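Plorkton Kitchen Help
Home | Ask | Browse | Slow Cookers | Pressure Cookers | Log in

Burn warning every single time I make chili
Posted in June by kuscombe_cook

I have a six-quart Clikbridge pressure cooker, bought used, manual long gone. Soup comes out fine. Rice comes out fine. Chili gets me the burn warning about eight minutes in, every time, like clockwork. I brown the beef in the pot, add onions, garlic, spices, two cans of beans, a big can of crushed tomatoes and a cup of broth, stir it all up like a responsible adult, lock the lid and walk away. Then it beeps at me.

I've tried more broth, which gave me chili soup with a burn warning. I've tried less meat. I've tried ignoring the beeping, and I can report that the machine was right and I was wrong, and the pot soaked in the sink until the next evening.

Is my cooker broken, or does it just hate chili? I'm feeding my in-laws soon and would like to do it without the alarm.

2,201 views | Follow

braise_and_confused
7:40 pm

Your cooker is fine. It's the tomatoes, plus whatever is stuck to the bottom from the beef.

Crushed tomatoes are thick and they sink. Once they're sitting on the hot metal they don't move around the way broth does, so they scorch, the sensor notices, and you get yelled at. Stirring everything together before you lock the lid is the very thing that puts them down there. I know every stovetop recipe says to stir. Your mother said to stir. Don't stir.

What I do:

Brown the beef on sauté, then spoon off most of the fat. Take the meat out if you can stand dirtying a bowl. Cook the onions in what's left, and put the garlic and spices in for the last minute only, as chili powder burns if you look away to answer the door.

Turn sauté off. Pour in the broth and scrape the bottom with a flat wooden spoon until it feels smooth all the way across. Don't scrape until you're bored, scrape until it's smooth. These are different lengths of time.

Meat and beans go back in. Tomatoes on top, in a heap, untouched. It will look like you gave up halfway. Lock it, 15 minutes on high, let it sit 10 before you open the valve. Stir it then, as much as you like.

If it's thin, run sauté for a few minutes with the lid off and mash some of the beans against the side. I make mine the night before for company. It's better the second day, and if something does go wrong you still have time to order pizza with dignity.

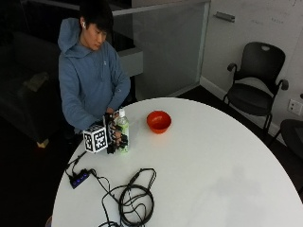

One more thing on the broth. A cup is enough for most six-quart pots, but mine is an old Awasthi that leaks a bit of steam before it seals, and it wants a cup and a half. If yours hisses for ages before the pin comes up, take out the rubber ring, wash it and push it back in properly. Mine had a kidney bean skin under it for what I suspect was most of a winter.

734 people found this helpful

lid_on_lid_off
9:15 pm

Just use a slow cooker. I've had mine 2 decades and it has never beeped at me once. It doesn't have a beeper.

kuscombe_cook
9:50 pm

I have 60 freezer containers and no slow cooker, so I went with the heap. Looked ridiculous. No warning! I did have some brown bits left in one corner, if a round pot can have a corner, so I'll scrape longer for the in-laws. Also found the ring was in crooked. Washed it, and it still smells like every meal the previous owner ever made, mostly curry. Is there a fix for that or do I just buy a second ring?

braise_and_confused
10:05 pm

Buy a second ring. Keep the curry one for chili.

Contact | House rules | © Plorkton Kitchen Help | Back to top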